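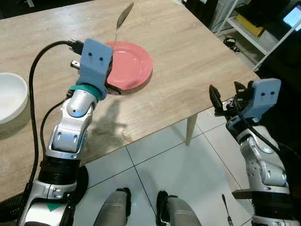

Table Rules for Two-Arm Robots: Frequently Asked Questions

These answers cover the tabletop stations at Ranbridge, where two-arm robots handle plates, bowls and cutlery. They apply to everyone who sets up, runs or watches a session. If an answer here disagrees with the manual for your robot, follow the manual and tell the floor lead.

Who has to follow these rules?

Anyone inside the marked floor area while the arms have power. That includes visitors, people who have only come in to move a chair, and staff who normally work at a desk. Visitors sign the sheet at the door and stay with the person who let them in.

How many people does a session need?

2. One person runs the robot and the other watches the arms with a hand near the stop button. The watcher doesn't take notes, answer the phone or reset objects while the arms are moving. You can swap roles between runs. Say out loud that you are swapping.

Can I run a session alone if I only need one arm?

No. The second arm still has power and can still move. If you need to work alone, you can do so with the power off: cleaning, checking screws, sorting objects, updating the log.

When can I reach onto the table?

When the arms have stopped, the operator has said "clear," and the watcher has repeated it. All three are needed. A paused arm is a moving arm for the purposes of this rule, because a pause can be ended from the keyboard. To put a plate back in its start position, wait for the call, place it, step back behind the line, and say "out."

What goes on the table?

Only what the task sheet lists. Phones, cups of coffee, tools and spare connectors go on the shelf. Check before the first run and again after every break. If you find a loose connector or plug, stop and find out where it came from before going on. Write it in the log even if it belonged to nothing.

Which plates and bowls are allowed?

Anything from the object shelf with a Ranbridge sticker number. There are 161 numbered objects at present, and the list is kept in the binder under the shelf. Ceramic is allowed, but not in the first session after a software change. Use steel bowls for that one. Glass isn't allowed at all.

Chipped plates are taken out of use the same day. Put the plate in the discard bin and cross its number off the list. Don't give the number to another object.

Are there special rules for forks and spoons?

Yes, and they are the ones most often missed.

Spoons may be used in any task. Forks may be used only if the task sheet names them. Knives are not used, including butter knives.

When a gripper is holding cutlery, keep your face and hands out of the space above the table, even with the arms stopped. A gripper that loses power may let go, and a long handle tips in whatever direction it likes. To take a spoon from a gripper, hold the handle first, then ask the operator to open the fingers. Don't pull it out of closed fingers. That wears the finger pads and has bent two handles so far.

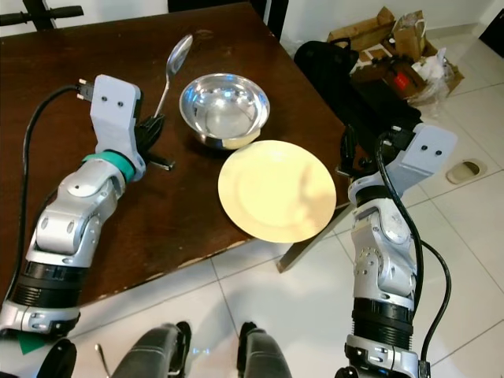 Left gripper holding a spoon by the handle, with the bowl and plate set out. The right gripper is empty.

What speed should the arms run at?

Trial runs are set to 50 percent of the station's normal speed. This applies to any new task, any new object and any change to the gripper fingers. You may go to normal speed after 7 clean runs in a row. A clean run is one with no stop, no dropped object and no contact with the table that wasn't planned. If run six fails, the count goes back to zero.

Is it all right for a gripper to touch the table?

Light contact is expected when picking up flat things like plates, where a finger has to get under the rim. Pressing down hard enough to shift the table or mark the top is a fault. Stop the run and log it. If the table has moved, put the legs back on their floor marks before you start again.

What about the cables?

Look at every cable on both arms before power-up. Each one needs enough slack for the full reach of the arm and no more than that. A loop that hangs low can catch on a handle or the table corner. Move each arm slowly through its range once and watch the cables the whole way.

Don't tape a cable to a moving joint. Use the clips in the drawer. If a cable has a cut, a kink or a loose connector, the station stays off until it has been replaced.

Does the floor matter?

Yes. Bags, boxes and packing material should be kept clear of the path between the operator's seat and the stop button, and clear of the path to the door. Storage elsewhere in the room is fine if it is stable. The floor here is tile and gets slippery, so wipe up spills right away, with the arms stopped.

May I take photos during a session?

Yes, from behind the line. Still cameras on a tripod are fine if the tripod can't fall onto the table. The Nikon in the cabinet may be borrowed by anyone on the session sheet. Turn off the flash, as it upsets the robot's own view of the table. The watcher may not take photos.

What counts as an incident?

Log all of the following:
Any use of the stop button, including by mistake
Any object that leaves the table
Any contact between the two arms
Any contact between an arm and a person, however light
Any broken object

Contact with a person ends the session for the day. Keep the station off and call the floor lead before anything is moved.

What should I write in the log?

The station, the task sheet number, the object numbers, what happened, and what you did next. Short is fine. "Plate slid, arm followed it to the edge, stopped by watcher, plate not damaged" is a good entry. "Minor issue" is not. Write it before the next run starts.

Are the rules the same at Trerkinia?

Mostly. The Trerkinia stations have a fixed screen around the table, so people there may stand closer. Their speed limit and object list are their own. If you travel between sites, read the sheet on the wall when you arrive.

We rent time to outside groups. Do they use our rules or theirs?

Ours, plus anything stricter in their own. The Courtois form covers this and has to be signed before their first session. A group that wants to bring its own objects should send a list a week ahead so that the items can be checked and given numbers.

How do I end a session?

Open both grippers and take out whatever they hold. Bring the arms to the rest position, turn off power, and wait for the lights on the base to go out. Wash the plates, bowls and cutlery and return them to the shelf. Wipe the table. Both people sign the log.

How often do these rules change?

They are reviewed every September, and after any incident involving a person. Old printed copies should be thrown out when a new one goes up. Questions that aren't covered here can be left in the box by the sign-in sheet.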